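Keeping a record of thyroid bloods

I have had an underactive thyroid for 21 years and for most of that time I kept no record of my own results. The surgery had them, so I assumed that was enough. Then I moved from Olholm to Lonton, the two practices used different systems, and my new GP could see my prescriptions but none of the blood tests behind them. I had to start again from one reading and my own memory, which was poor.

What follows is the method I use now. It suits me and may not suit anyone else.

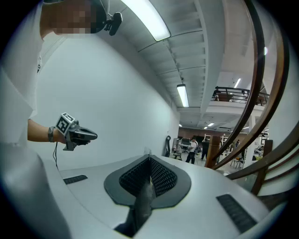

Lonton, December

I keep one sheet per year. Each row has the date of the test, the time the blood was taken, the TSH and free T4 figures, the lab's reference range, and the dose I was on. The range matters more than I first thought. My old lab and my new one print different upper limits for TSH, and a result that was marked high in one place would have passed without comment in the other.

Time of day also gets its own column. TSH tends to be higher early in the morning and lower by the afternoon. I once compared an 8 a.m. result with one taken after lunch and spent a week thinking my dose was too strong. I now ask for the first appointment on a Wednesday and take my tablet after the test, which my GP is happy with. Ask yours before you change anything.

The last column is for notes. Mine are short: missed two tablets, bad cold, started iron. Iron and calcium can both stop the tablet being absorbed properly, so I leave 4 hours between them. I take the levothyroxine with water and wait 30 minutes before breakfast or coffee. If a result looks odd, the notes column is where I look first. 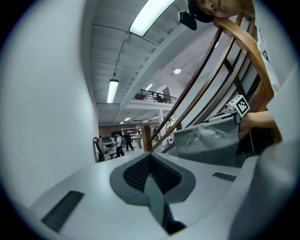 Grey gripper housing with mesh insert

Biotin deserves a separate mention. It is sold for hair and nails and it can upset some thyroid blood tests, depending on how the lab runs them. Lorna Chisholm, who comes to the same support group, had a set of results that made no sense until the practice nurse asked about supplements. She stopped taking it, on the nurse's advice, and was tested again later.

I tried a phone app called Hitero for a few months. It drew a tidy graph but had no field for the reference range, so I went back to paper – a ring binder, with the printed results behind each sheet. I take the current year and the one before it to appointments.

My next test is due in the spring. The sheet for it is already ruled up.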